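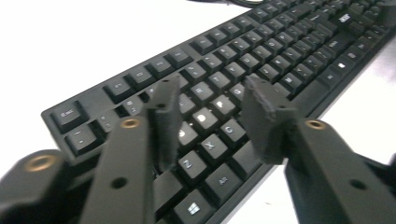
The Limen keyboard needs a clear, flat surface and one free USB port. Place it with the Esc key at the far left corner from where you sit, and leave space behind it so the cable isn't bent against a wall or monitor stand. The key legends are pale gray on black, and a lit key shows its character in bright white, as the F key does. In this guide, "tilde key" means the key directly below Esc, and "number row" means the row that starts there and continues with 1 and 2. The function keys are in the separate row to the right of Esc.

## 4.1 Placing the keyboard

1. Clear the work surface and wipe it dry. Crumbs or grit under the keyboard will make it rock.
2. Set the keyboard down with the letter rows facing you.
3. Press lightly on each corner. If one corner moves, shift the keyboard a little and try again.
4. Line up the G and H keys with the middle of your screen. If you mostly enter numbers, you may prefer to set it farther to one side.

**Note:** On a glass or polished desk, use a thin mat. The Yeoman mat is the right depth for this keyboard, but any flat mat will do.

## 4.2 Laying out the cable

Do this before you plug in. It is easier to sort out the cable while both ends are in reach.

1. Remove the tie from the cable and keep it for storage.
2. Lay the cable out behind the keyboard. Don't run it under the keys.
3. Take up extra length in a loose coil at the back. The coil should lie flat, with no sharp bend where the cable leaves the keyboard.
4. Bring the plug around to the side where your computer sits.
5. Check the metal part of the plug for lint. Blow it clean if needed.

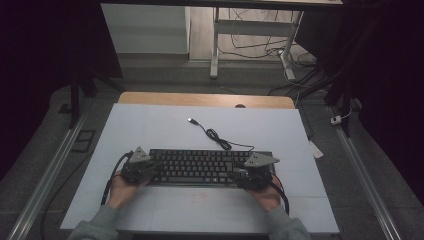 *Figure 7. Cable coiled behind the keyboard, with the USB plug resting on the board.*

**Caution:** Don't wrap the cable tightly around the keyboard, even for a short move. Damage near the back edge can't be repaired at home.

## 4.3 Connecting

1. Turn on the computer and wait for the desktop to appear.
2. Push the plug straight into a USB port. It goes in one way only — if it resists, turn it over.
3. Wait up to 60 seconds. The computer may show a message that a new device was found.
4. Open a blank document and type across each row, starting with the tilde key. Hold Shift and press 2 to check that you get the @ sign.
5. Press Esc to close any menu that opened while you were testing.

If a different symbol appears in step 4, the computer is set to another keyboard layout. Change it in the language settings and repeat the test. The keyboard itself doesn't need to be reset.

## 4.4 If nothing happens

- Unplug the keyboard, wait 3 seconds, and plug it in again.
- Try a port on the computer itself if you were using a hub.
- Try the keyboard on a second computer.
- If a single key fails, unplug the keyboard, turn it upside down, and tap the back gently.

The lighting turns off after 300 seconds without typing. Any key turns it back on. To change the brightness, see "Lighting" in section 6.

## 4.5 Moving or storing the keyboard

1. Unplug the keyboard by holding the plug, not the cable.
2. Coil the cable loosely and fasten it with the tie.
3. Lift the keyboard with one hand at each end.
4. Store it flat with nothing on top of the keys.

Replacement ties and mats are listed under Plotano part number 169.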